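Thursday, 4 November 2021

Second day on the hand-held grippers. Yesterday was all Stisora pads, today we changed over to the Lemura ones and started again from run one.
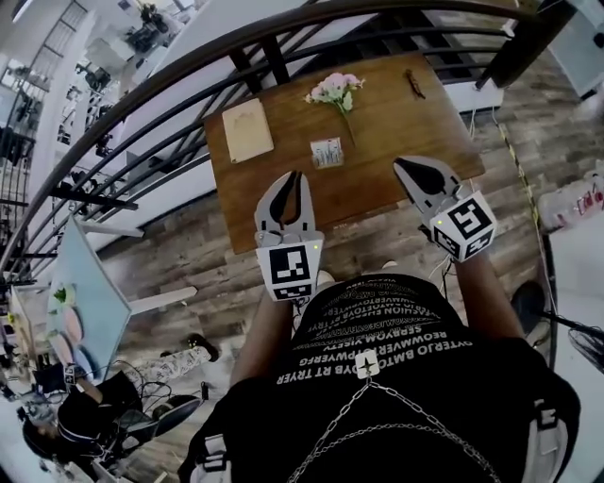 Wakana Fujimoto came in at nine and we did the flower task first, as it is the one that went worst last time. The Lemura pads close more softly and I could feel the stem before I had squeezed it. With the Stisora pair I was always a bit late and crushed two. Cards are another matter. The Lemura tips are too thick to get under a card lying flat, and I had to slide it to the table edge every time. 14 tries, 3 clean lifts.

Tracking was good until I turned my right wrist outwards, then the pose jumped. Wakana thinks the cube wants tilting further. I think it is the exposure. We changed the exposure and it still jumped, so she is probably right.

The cable on the right hand pulls after half an hour. Must ask Moler if they do a longer one. My shoulders ache, and the left more than the right - no idea why.

We stopped at five with 675 episodes on the disk, 13 of them to throw away. Fukuda controller still hasn't arrived. They now say February.

Tomorrow: cards again with the Stisora pads, and new tape on the thumb grip.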